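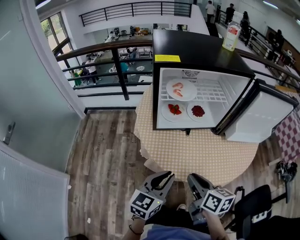
**티켓 제목:** 미니 냉장고 온도 알림이 밤마다 울려요 (Etilov 센서 + Allbridge 허브)
**상태:** 지켜보는 중
**담당:** Florante Manalastas 님

Florante 님 안녕하세요! 전화로 말씀드리다가 자꾸 얘기가 엉켜서 그냥 글로 쭉 적어 봅니다. 길어도 좀 봐주세요 ㅎㅎ

일단 증상부터요. 냉장고 안 온도가 설정값을 넘었다는 알림이 새벽에 몰아서 와요. 어젯밤에만 34건이 왔고요, 제 폰으로도 오고 Leonora Padilla 님 폰으로도 똑같이 와서 둘 다 잠을 설쳤어요. 그런데 아침에 문을 열어 보면 안은 멀쩡하게 시원하거든요. 우유도 괜찮고 과일도 괜찮고... 그러니까 저는 처음부터 냉장고보다 센서를 의심했어요. (틀렸어요. 절반쯤은요.)

### 구성

- 센서: Etilov 무선 온도 센서, 건전지 넣는 거
- 허브: Allbridge, 공유기 옆 선반
- 냉장고: 작은 거 하나, 압축기 없이 팬으로 돌아가는 방식
- 알림 기준: 4도 초과
- 측정 간격: 300초

### 첫 번째 시도: 건전지

제일 쉬운 것부터 했죠. 서랍에 굴러다니던 걸로 바꿨는데 앱에 배터리 경고가 떠서 편의점 가서 새 걸 사 왔어요. 경고는 없어졌는데 알림은 그대로. 이때까지만 해도 금방 끝날 줄 알았어요...

### 두 번째 시도: 허브 재등록

센서를 앱에서 지우고 다시 붙였어요. 설명서에는 버튼을 길게 누르면 불이 깜빡인다고 되어 있는데, 길게가 도대체 얼마나 길게인지 안 써 있더라고요! 손가락이 얼얼해질 때쯤 깜빡였어요. 등록은 잘 됐고 이름을 "냉장고"에서 "냉장고 새거"로 바꿨는데, 이게 나중에 문제가 됩니다. 예전 알림 규칙이 안 지워지고 남아 있어서 같은 알림이 두 번씩 왔거든요. 규칙 목록 맨 아래에 "기기 없음"이라고 떠 있는 걸 직접 지워야 해요. 혹시 다른 분도 같은 문의 하시면 여기부터 보라고 해 주세요.

중복을 지우니까 알림이 확 줄긴 했어요. 줄긴 했는데 없어지진 않았고요.

### 세 번째 시도: 센서 위치

Florante 님이 센서를 어디에 두었냐고 물어보셨잖아요. 문 쪽에 붙여 놨었어요. 거기가 붙이기 편해서... 말씀 듣고 선반 가운데로 옮겼더니 그래프가 훨씬 얌전해졌어요. 문 쪽은 누가 음료수 하나 꺼낼 때마다 산처럼 솟았는데, 가운데는 동산 정도예요. 안쪽 벽에 바짝 붙이면 반대로 너무 낮게 나오고요. 제가 하루 종일 이리저리 옮겨 보니까 공기가 도는 곳, 그러면서 찬 바람이 바로 닿지 않는 곳이 제일 믿을 만했어요.

참, 물컵 얘기도 해야겠네요. Leonora 님이 센서를 작은 물컵 옆에 붙여 두면 값이 덜 튄다고 해서 해 봤는데 진짜 그래요. 공기 온도는 문만 열어도 휙 변하는데 음식 온도는 그렇게 빨리 안 변하니까, 그쪽이 제가 궁금한 값에 더 가깝겠더라고요.

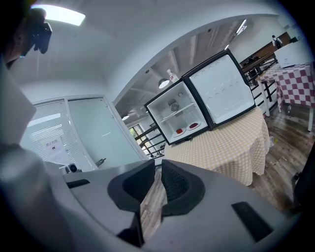 그래도 새벽 알림은 남았어요. 문 여는 사람도 없는 시간인데 말이죠. 그래서 이번엔 그래프를 펼쳐 놓고 방 온도랑 나란히 비교해 봤어요. 그랬더니 냉장고 온도가 방 온도를 그대로 따라 올라가요. 밤에 난방이 켜지면 같이 오르고, 꺼지면 같이 내려오고. 이런 소형은 주변보다 일정 폭만큼만 차갑게 만드는 물건이라 방이 더우면 안도 덜 차가워진다면서요? 저는 냉장고면 다 똑같이 4도 맞춰 주는 줄 알았죠, 뭐.

난방 예약은 건물 쪽 Dutau 조절기에 걸려 있는데, 새벽 3시에 한 번 세게 도는 걸로 되어 있더라고요. 누가 언제 그렇게 해 놨는지는 모르겠어요. 저는 아니에요. 예약을 지우고 냉장고를 벽에서 한 뼘 띄웠어요. 뒤쪽 먼지도 닦았고요 (양이 꽤 됐습니다).

### 지금까지 결과

예약 지운 다음 날 밤에는 알림이 3건 왔어요. 전부 제가 저녁에 장 봐 온 걸 한꺼번에 넣은 직후라서 이건 인정합니다. 미지근한 걸 꽉꽉 채워 넣으면 당연히 오르겠죠. 앞으로는 큰 냉장고에서 먼저 식혔다가 옮기려고요.

### 아직 모르겠는 것, 여쭤볼 것

1. 알림에 "몇 분 이상 계속될 때만"이라는 조건을 걸 수 있나요? 메뉴에 있을 것 같은데 못 찾겠어요. 앱 버전 문제인가요?
2. 측정 간격을 줄이면 건전지가 많이 닳을까요? 지금 300초도 저는 괜찮은데 Leonora 님은 더 촘촘하게 보고 싶대요.
3. Evangelista 쪽에서 나온 유선 센서도 Allbridge 허브에 붙는지 궁금해요. 호환 목록에는 이름이 있는데 괄호 치고 "일부"라고만 되어 있어서요. 그 일부가 뭘까요...

### 추가 메모 (오후)

Florante 님 답장 잘 받았어요, 고맙습니다! 지속 시간 조건은 알림 메뉴가 아니라 기기 메뉴 안쪽에 있었네요. 거기 있을 줄은 몰랐어요. 바로 켜 놨고, 일부러 문을 잠깐 열었다 닫아 봤는데 알림은 안 왔어요. 오래 열어 두는 시험은 안에 든 음식 때문에 다음에 비었을 때 해 볼게요.

건전지는 지금 간격 그대로 두기로 했어요. Leonora 님도 그래프가 얌전해진 걸 보더니 별말 없으시고요. 유선 센서는 모델 번호 확인해서 따로 티켓 열겠습니다. 이 티켓은 아직 닫지 말아 주세요. 며칠 밤만 더 보고, 조용하면 제가 댓글로 남길게요.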